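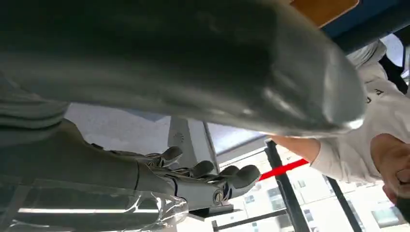 4.2 Reaching distance and the unwritten rules

Figure 3. Wrist view at Trindalmont: a humanoid hand with a person's outstretched hand nearby.

The site rules at Trindalmont ran to seven pages when we arrived, and six of them concerned doors. The remaining page told staff to "keep a sensible distance" from the robot, a phrase that everyone had signed and each had read differently. Figure 3 shows the sort of distance at issue. A bare forearm and four robotic fingers share a rather small patch of air, and a rule written in metres has little to say about it.

We therefore replaced the distance rule with a speaking rule. Anyone reaching into the workspace says so first, and the operator repeats it back before the arm is moved again. Hubmann objected that this would make the place sound like a submarine. It did, and he has since become its strictest enforcer.

Kaewmanee's review of the Clakmont logs covered 2479 reaches, of which two had no spoken call. Both were made by authors of this paper. We have kept them in the analysis, and the rule now names the authors explicitly. Sleeves and straps are dealt with in Section 4.3, where agreement was harder to come by.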